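# Old office desktop as a home file server: worth it, or buy a small NAS?

**tamsin_or_so** wrote:

Hello everybody. I am writing from Ziltville, and English is not my first language, so please excuse me if some sentence is strange.

We have many family photos and scanned papers on three different laptops, and I would like to put all of them in one place at home. My neighbor offers me an old office desktop for free. My brother-in-law tells me I should refuse it and buy a small two-bay box, the Estrella, which is sold in the shop in Grullcombe. I have read many pages and I am now more confused than before.

My questions are these:

- Is the old desktop too expensive in electricity if it runs all day?
- Is it difficult to set up for a person who can follow instructions but does not know Linux?
- Are two disks enough?

Thank you in advance.

---

**pelican_crossing** wrote:

Take the free one. I have used an old office machine for five years as a file server, and in this time I changed one fan and one disk. The boxes are convenient, but when the maker stops the updates you have a nice plastic brick.

For the electricity: buy a plug meter and measure it for one day. Do not trust tables on the internet, including mine.

---

**lowtide** wrote:

I must disagree with pelican. A free computer is free only on the first day. My old tower used much more power at idle than the Estrella I have now, and it was in the hallway, where my wife could hear it at night. The Estrella sits on a shelf behind the books. I spent one evening on the installation, and after this I did not think about it.

If the original poster does not enjoy this kind of work, I would not send her in that direction.

---

**pelican_crossing** wrote:

> A free computer is free only on the first day.

This is fair, but your tower was from which year? Between a gaming tower with a big card and a simple office desktop there is a large difference. Also, the server does not need to run at night. Mine goes to sleep at eleven and wakes up at six.

---

**tamsin_or_so** wrote:

Thank you both. The neighbor's machine is from an office, yes. It is not for games. I don't mind one or two evenings of work if the steps are clear. It would stand in the storage room, so the noise is not important.

What should I check before I say yes to him?

---

**graywicker** wrote:

I set up Droltari on old desktops for my parents and for myself, so I can give the order I follow. Droltari is managed from the browser, and you will need the command line very rarely.

1. Ask the neighbor if he wants to keep his disk. If there are private files on it, he should take it out or erase it himself.
2. Turn the computer on once before you change anything. Look in the BIOS and write down the amount of memory and the number of SATA ports it shows.
3. Shut it down, pull the power cord and press the power button for a few seconds. Then lay the case on its side and open it. Look for dust, for swollen capacitors, and for a processor in the socket if the machine did not start in step 2. Used machines are sometimes sold or given away without one. If there is an extra graphics card and the board has its own video output, you can remove the card and save a little power. 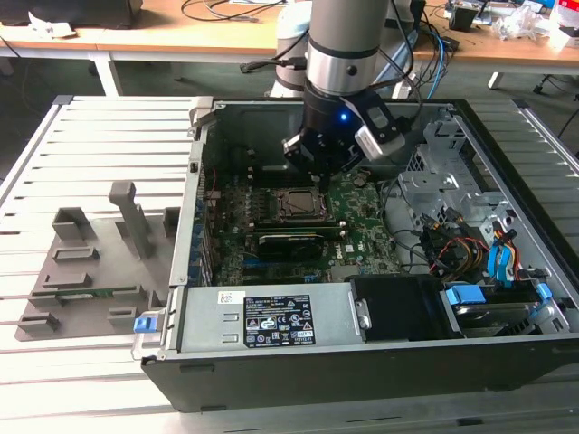 4. Count the places where a 3.5-inch disk can be mounted. Small office cases often have only one, and then you need an adapter for the second.
5. Put in a new coin battery. It is cheap, and an old one makes the clock go wrong.
6. Install Droltari on a small SSD and keep the two big disks only for the files.
7. Copy one folder first, open some photos from another laptop, and after this copy the rest.

---

**lowtide** wrote:

A good list, but I miss the most important point. Two disks in a mirror are not a backup. If you delete a folder by mistake, it is deleted on both. Please buy also an external disk and keep it in another house. This is the same for the Estrella, so I am not saying it against the desktop.

---

**pelican_crossing** wrote:

Here I agree with lowtide completely. Mine is at my sister's place and I exchange it every July.

---

**tamsin_or_so** wrote:

I have told the neighbor yes. He will keep his disk, so I must buy two big ones, a small SSD, and the external one for my mother's house. Does anyone know if I should take both big disks from the same brand, or is it better to mix?

---

**graywicker** wrote:

Mix them if the price is similar. The size should be the same. I would also buy them from two different shops, but lowtide will probably say that this is superstition.

---

**lowtide** wrote:

It is superstition. I did it also.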